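Drultach Sortierset – Anleitung für Aufbau und Gebrauch
Abschnitt 4: Arbeitsplatz einrichten und Bausteine einräumen
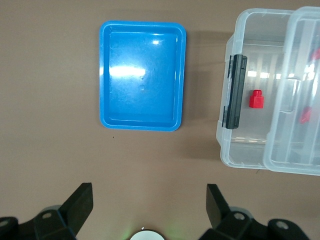 4.1 Was Sie für diesen Abschnitt brauchen

Sie brauchen die blaue Schale, die durchsichtige Box mit Deckel und die Bausteine. Die Schale dient zum Vorsortieren, die Box zum Aufbewahren. Bitte verwechseln Sie die beiden Teile nicht: Die Schale hat keinen Deckel und ist für den Transport nicht geeignet.

Für die Arbeit genügt ein glatter, ebener Tisch. Eine Tischdecke ist nicht gut, weil die Schale darauf leicht verrutscht. Wenn Sie das Set in einer Gruppe benutzen, soll jedes Kind seine eigene Schale bekommen.

4.2 Schale und Box aufstellen

1. Wischen Sie den Tisch mit einem trockenen Tuch ab. Auch kleine Krümel sollen weg, sonst kommen sie später mit den Steinen in die Box.

2. Stellen Sie die blaue Schale vor sich hin, mit der kurzen Seite zu Ihnen. Die Schale muss am Anfang leer sein.

3. Stellen Sie die Box rechts neben die Schale. Der schwarze Verschluss zeigt zur Schale. Linkshänder stellen die Box auf die linke Seite und drehen sie um, so dass der Verschluss wieder zur Schale zeigt.

4. Lassen Sie zwischen Schale und Box einen kleinen Abstand. Zwei Finger breit ist genug.

5. Öffnen Sie den Verschluss und klappen Sie den Deckel ganz zurück. Halten Sie dabei die Box mit der anderen Hand fest.

Vorsicht: Der Deckel darf nicht halb offen stehen bleiben. Er kann zufallen und die Finger einklemmen. Kleine Kinder sollen die Box nur zusammen mit einem Erwachsenen öffnen.

Hinweis: Unter einer starken Lampe spiegelt der Boden der Schale. Wenn Sie das beim Sortieren stört, drehen Sie die Schale ein wenig oder stellen Sie die Lampe weiter zur Seite.

4.3 Bausteine vorsortieren

1. Nehmen Sie die Steine von einer Farbe und legen Sie sie in die Schale. Wir empfehlen, mit Rot zu beginnen.

2. Verteilen Sie die Steine mit der flachen Hand, bis keiner mehr auf einem anderen liegt. Der Rand der Schale hält die Steine zurück, aber er ist nicht hoch. Bitte nicht schütten.

3. Kontrollieren Sie jeden Stein. Steine mit Rissen oder scharfen Kanten kommen in den Abfall.

4. Trennen Sie die kleinen Steine mit nur einer Noppe von den größeren. Die kleinen Steine gehen am leichtesten verloren und werden deshalb immer zuerst eingeräumt.

4.4 Bausteine in die Box legen

1. Legen Sie die kleinen Steine in das Fach gleich neben dem Verschluss. Sie sollen mit der Noppe nach oben stehen, dann kann man sie besser greifen.

2. Legen Sie die anderen Steine hinter die Trennwand. Drücken Sie nicht gegen die Wand, sie ist dünn.

3. Füllen Sie jedes Fach nur so weit, dass der Deckel ohne Druck schließt.

4. Klappen Sie den Deckel zu und schließen Sie den Verschluss, bis er oben und unten einrastet. Heben Sie die Box erst danach hoch.

Hinweis: Wenn der Verschluss nur an einem Ende hält, liegt meistens ein Stein auf dem Rand. Öffnen Sie die Box noch einmal und prüfen Sie alle Seiten – bitte nicht mit Gewalt schließen.

ACHTUNG: Nicht geeignet für Kinder unter drei Jahren. Kleine Teile können verschluckt werden.

4.5 Reinigung

Schale und Box können Sie mit lauwarmem Wasser und etwas Spülmittel waschen. Nehmen Sie keinen harten Schwamm, der Kunststoff bekommt davon Kratzer. Nicht in die Spülmaschine geben. Die Rillen an den Innenwänden der Box reinigen Sie am besten mit einer weichen Zahnbürste. Lassen Sie alles offen trocknen und räumen Sie die Steine erst danach wieder ein.

4.6 Ersatzteile

Schale: Bestellnummer 166
Verschluss, schwarz: Bestellnummer 29

Bei einer Bestellung schreiben Sie bitte auch dazu, ob Sie eine oder mehrere Boxen haben. Der Verschluss wird ohne Werkzeug gewechselt, siehe Abschnitt 8.

Text dieses Abschnitts: Telma Rivadeneira
Stand: Mittwoch, 12. Juni 2019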